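Flower sorting, long table

July, started a little after 11. Notes for me and for Lindiwe, who has the bench after lunch.

Stems in use: two blue hydrangeas, one blue rose, three red roses, plus the leaf sprigs that have come away from them. All artificial, all from the Flurkow box. The blues go to the left, the reds go to the right. Loose sprigs stay on the table until the end and are picked up last.

Start position is one row across the middle of the table, stems toward the near side, blooms not touching. I tried laying them closer together first and the hydrangea leaves kept catching on the next stem along. Wider spacing fixed most of that. 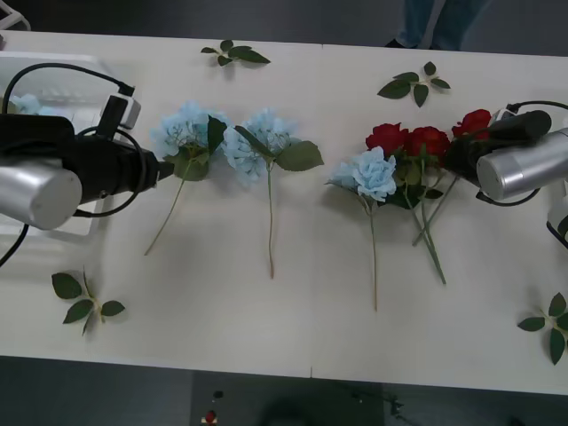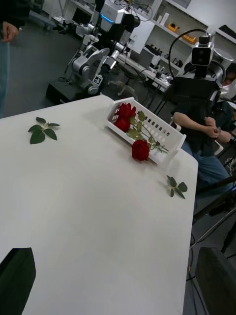
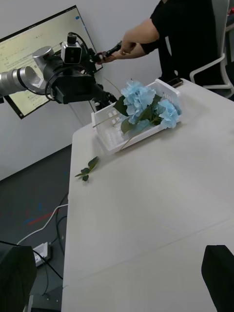 Row laid out on the table (first), red roses at the slotted basket (second), same type of basket near the far edge (third).

Entry by Lerato Pretorius
Bench notes, Trestenano room

The white slotted basket is good for the roses but shallow. The stems lie across it well enough if they go in at an angle. If the bloom goes in last it tends to end up over the rim or on the table. Worth trying bloom first next time.

The translucent bin is deeper and holds the hydrangeas better. Their heads are wide, so put them in stem down and don't press.

Sprigs: they pull off the rose stems very easily now. I pushed a few back on before the first round and they were off again by round five. Glue would hold them, but then they'd tear at the joint. Leaving them loose for now and treating them as separate items.

19 rounds done before the break. Over half went through without having to re-lay anything. The ones that didn't were mostly rose stems hooking on the basket slots – lift straight up to free them, don't drag.

To do:
Wipe the table along the seam, lint from the petals collects there.
Ask Kubíček whether the replacement roses come with wired stems.
Put the spare blooms back in the Flurkow box, the lid is on the shelf.
Lindiwe Lekota to carry on from round 20, same layout.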